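How to Cut Corn off the Cob and Freeze It

Corn is best frozen the same day it is picked or bought. The sugar in the kernels starts turning to starch as soon as the ear leaves the stalk, and an ear that sat in the fridge all week will taste like it in January. If you can't get to it right away, leave the husks on and keep the ears cold.

What you need

Fresh sweet corn
A large pot with a lid
A big bowl of ice water
A sharp knife with a thin blade
A rimmed baking sheet
Freezer bags and a marker

Choosing the ears

Feel the ear through the husk before you buy it. It should be firm all the way up. The silk at the top can be brown and a little sticky, but pass on any that is black or slimy. Big, dented kernels mean the corn is past its best. Save those ears for chowder.

Husking

Pull the husk down in two or three handfuls and snap it off with the stem. Rub off the silk with a damp paper towel, working from the tip toward the base. A dry vegetable brush works too. Trim away any damaged spots.

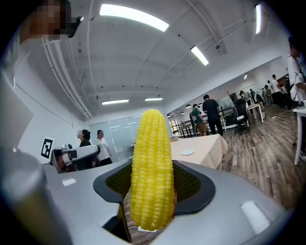 Blanching stops the enzymes that make frozen corn go tough and dull. Bring the pot to a full boil with no salt in it. Sort the ears by size first so each batch cooks evenly. You want clean yellow ears with the kernels packed tight in straight rows, like the one in the photo, and those are also the easiest to cut later, as the knife can follow the rows. Lower in a few ears at a time, cover, and start timing when the water boils again. Small ears need 7 minutes, medium ears 9, and large ears 11. Move them straight to the ice water and leave them until the middle of the cob is cold.

Cutting

Dry the ears well. Stand one upright on the baking sheet with the wide end down and hold it by the tip. Cut downward with short strokes, taking off two-thirds of the depth of the kernel. Going deeper brings bits of cob with it. Turn the ear and repeat until it is bare. My neighbor Natsumi Sakamoto scrapes the cobs with the back of the knife afterward and adds the milk to soup.

Freezing

Spread the kernels in one layer on the sheet and freeze for 60 minutes, or until hard. Break up any clumps and pack into bags. I put 300 grams in each bag, enough for a side dish for the four of us. Press out the air, seal, and write the month on the front.

Use within a year. Cook from frozen, 3 minutes in a covered pan with a spoonful of water and some butter.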